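Jadetti Two-Step Corkscrew, reviewed after one season
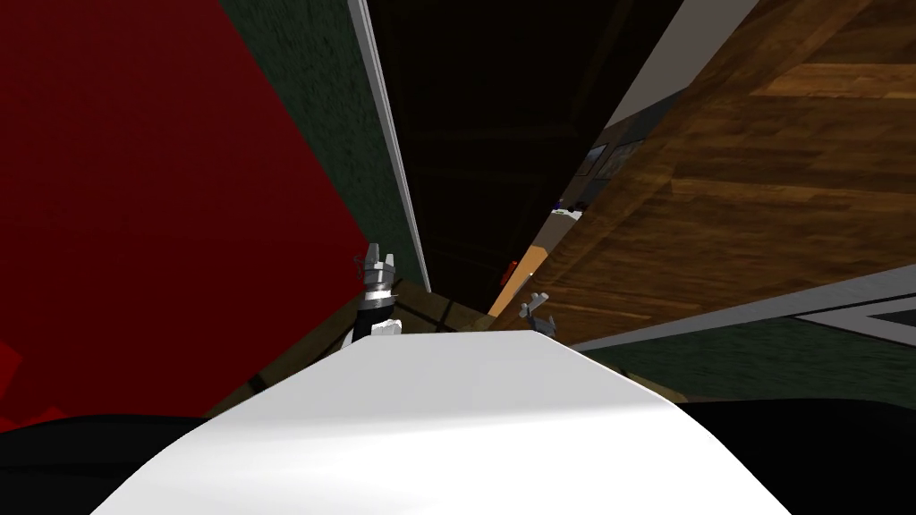 The Jadetti is a double-hinged waiter's corkscrew with a five-turn, coated worm. I bought mine in February for $38 and have used it at home and for pouring at tastings. The one it replaced, a Zenow lever model, was twice the size and jammed on synthetic corks.

The worm is thin and starts straight if you set the point slightly off center. Natural corks up to the standard length come out in two pulls with little effort. Longer corks need a half turn more before the second step, or the bottom third can tear. On older bottles with soft corks I still prefer a two-prong puller. The Jadetti broke 19 corks for me, nearly all of them in wines past their twentieth year.

The foil cutter is serrated and short. It cuts cleanly below the lip on tin capsules. On thick wax it skips, and the blade picks up residue that has to be wiped off with warm water.

Jadetti rates the hinge for 1000 openings. I am well short of that. The pin has a trace of side play now, which does not affect the pull. The coating on the worm has worn at the tip.

The Tinodari at half the price has a stiffer hinge but a thicker worm, and it does more damage to old corks. For young wines either will do.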